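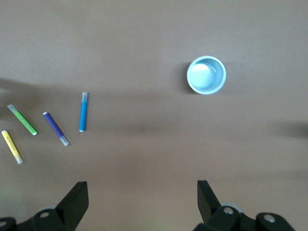
Why Do Markers Dry Out?

You have a marker. You love it. One day you go to draw a dragon and it makes a sad, scratchy gray line, like a dragon that has given up. What went wrong?

To find out, let's think about what is inside a marker. Most felt-tip markers have a soft stick hidden in the barrel, a bit like a very long, thin sponge. It is soaked with ink. One end of the stick touches the tip, which is also full of tiny gaps. When you press the tip on paper, the paper pulls the ink out, and more ink creeps along to take its place. Scientists call this creeping "capillary action." You can call it creeping.

Washable ink is mostly water with color mixed in. Water likes to escape into the air, a little at a time, and it does not ask permission. This is called evaporation. The color stays behind in the tip and goes hard, and then the fresh ink is stuck in a traffic jam.

So the cap is the most important part of the whole marker. It is also the part that ends up under the couch.

Listen for the click. A cap that is only sort of on is off, as far as the water is concerned.

Can you save a dry marker?

Sometimes. If the ink is the washable kind, ask a grown-up before you try this:

Put a little water in a small cup.
Dip just the tip in and count to 5.
Put the cap on and leave the marker lying down overnight.
Scribble on scrap paper.

If it works, the color may be paler than before. Permanent markers won't care about your cup of water at all, as their ink is made with a different liquid.

Please do not drink the water. Our reader Annag Rennie wrote in to ask if purple water tastes like grapes. It does not, Annag.

Try it yourself

Draw a big dot with a washable marker on a strip of paper towel. Dangle the end of the strip in water, keeping the dot just above it. Watch the water climb up and drag the color along. Purple and green are good ones to try, and so is black, which has been hiding other colors this whole time.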